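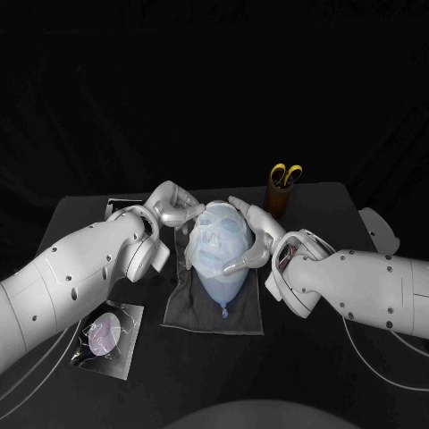 What does a robot on the bench change for the people who already work there? Mostly the bits between the work: who sets up, who waits, who gets blamed for the mess on the table.

I've been at Prirkham for 11 years, and for most of them "automation" meant a new spreadsheet. Now we have two white arms and a balloon on a gray towel, and I have opinions.

The Andton project has a list of handling tasks, 16 so far, and the balloon is my favorite because it's the one I used to be worst at. Soft things are hard. You squeeze too little and they roll, you squeeze too much and everybody in the room jumps. My own record is 3,935 logged handlings, and I'd like it noted that I was never given a black curtain to do them in front of.

My job title hasn't changed. My day has. I lay out towels. I write up what happened in Datbridge, which has a drop-down for everything except what happened. I've become very particular about where a cloth starts out, and I've caught myself being particular about it at home, too.

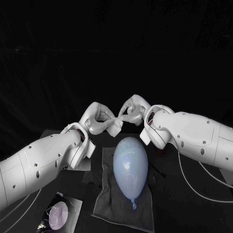
Politis wrote back after my last post to say that the hands never bothered anyone at their site, it was the schedule: once the arms had a slot, people's lunch breaks got arranged to fit it, and could I please ask who draws up ours before I get sentimental about towels.

Fair. I asked. It's me, as of Monday.

Filed under: Work, Robots, Grumbling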